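Clurkau hand gripper kit, pair: two months in a shared workshop
Review by a member of the Ditby workshop
Rating: 3 out of 5

I didn't want to like these and I mostly don't, but there are a couple of things the Clurkau kit gets right, so it's getting three stars and a long grumble.

The kit is a pair of hand-held grippers that you assemble yourself. The idea is that you do a job with your own hands through the jaws, log it, and use the log later to teach an arm the same job. Ours is meant to end up on a home-built arm that tidies small things into trays. We paid 300 for the pair, plus postage, and the bag of screws was five short.

Assembly took me a Tuesday evening and most of the next one. The leaflet says 12 steps. It leaves out the one where you take the left finger off again after fitting it the wrong way round, which the drawing practically invites you to do. The bushings are the best part of the whole thing. They went in square and the linkage moves without any slop, and I've paid more for worse.

The fingers are where I lose patience. The sales page promises they will hold "anything you can pinch". Fine, so I tried things that don't want to be pinched. Bolts and pegs are easy and prove very little. A plastic shuttlecock is a better test - a round nose, a skirt that gives if you squeeze it, and hardly any weight to tell you whether you have hold of it.
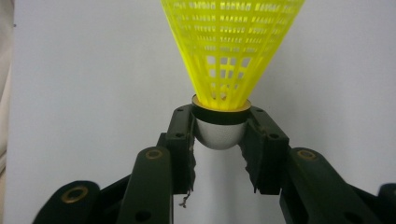
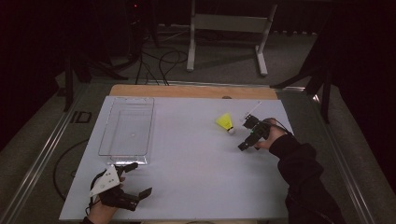
Yellow shuttlecock, black Clurkau fingers.

You need to go for the base. Close on the skirt and it bends, and then it springs out of the jaws when you tilt your wrist. On the base the grip is decent, but the inner edges of the fingers are rough and I don't trust them to stay as they are. A spare set ought to be in the box at this price. Damasceno include one with theirs, and theirs cost less, though I found the Damasceno trigger so stiff that I gave it away.

The cables are a nuisance too. Working two-handed over a small board, I spend too much time shaking a lead off my wrist, and there's no clip or strap supplied. I've ordered a pack of hook-and-loop ties, which should have been Clurkau's job.

As for the software (Lesik, a separate download), it installs without fuss and the logs open in a spreadsheet. My longest run came out at 3,266 rows and I found no gaps in it. Good. The claim that a beginner will have "a trained arm in a weekend" is nonsense. We started in November and our arm still shoves the tray along more often than it puts anything in it. Some of that will be our arm, I admit, and some will be my fidgeting during the recordings.

Would I buy the pair again? One of them, maybe, second hand. If you already have a working arm and want a fairly quick way to record jobs for it, these will do. If you're starting from nothing, spend the money on the arm first and borrow a pair of grippers for a week before you decide. And count the screws when you open the bag.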